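Sharing the folding room with the arms

Since August the small flats at Pemara have gone to the arms, and the rest of us have been promoted to everything the arms don't fancy. A few habits that help:

Shake each cloth out before it goes in the basket. A person will undo a knotted sleeve without thinking about it. The arms will think about it for 2 minutes.

Empty pockets. Refugio Figueroa keeps a jar of what she finds, and it now holds 25 biros.

Keep your mug off the white table. Any white table.

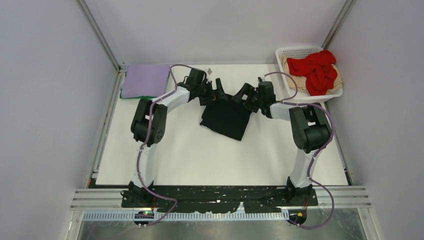

Leave the finished pile square to the corner and don't pat it. Patting is a hard habit to drop after years of it, and it shifts the stack.

Swap jobs every couple of hours. Feeding baskets is lighter than folding but duller, and your feet notice before your back does. Ask for a mat. We asked 5 times.

Write down stoppages as they happen, in plain words. "Sulking" was used for most of the first month and Nicanor Magaña would like it to stop.

Fitted sheets are still ours, by the way. Come and find me if you want to learn the corners.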